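## 3. Method

Mesh laundry bags were selected as the test article because they combine three properties covered in the unit: an open knitted structure, a bound edge and a closure. Bags were obtained from two suppliers, Fondlow and Broner. Each was laundered on a domestic cold cycle, line dried indoors and folded by hand on a table, with no ironing.

The folding sequence was fixed for every trial:

1. Lay the bag flat with the opening at the upper left.
2. Smooth from the centre outward, using the flat of the hand.
3. Bring the long sides to the middle, then fold in thirds.
4. Leave under no load for 20 minutes and measure the stack height.

Stack height was read at 3 points with a steel rule and averaged. Colour change was not assessed.

## 4. Results

The Fondlow bags returned to a flat state more readily than the Broner bags. Mean stack height after 8 wash cycles was greater for both, and most of the increase occurred along the bound edges. The body of the mesh contributed little.

Residual wrinkling fell into two types. Broad, shallow ridges in the open mesh could be removed by smoothing. Short waves next to the binding could not, and they reappeared once the hand was lifted.

## 5. Discussion

Binding is cut and sewn under tension, whereas the mesh relaxes in the wash. The difference in length has to be taken up somewhere, and the edge buckles out of plane.
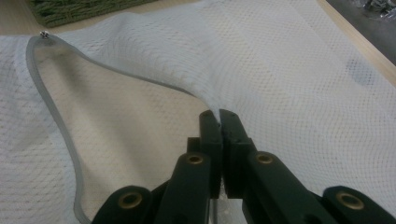
**Asfaw**
*Textile handling and measurement, Group 8*

Grey binding on white mesh makes the effect easy to trace, as the edge runs in a wavy line down one side of the folded-back flap. Lifting the mesh at a single point draws it into a narrow tent, with a ridge leading to the pinch. For this reason step 2 specifies the flat of the hand.

The sample was small and one drying method was used. Tumble drying should be tested next, with binding width as a second variable.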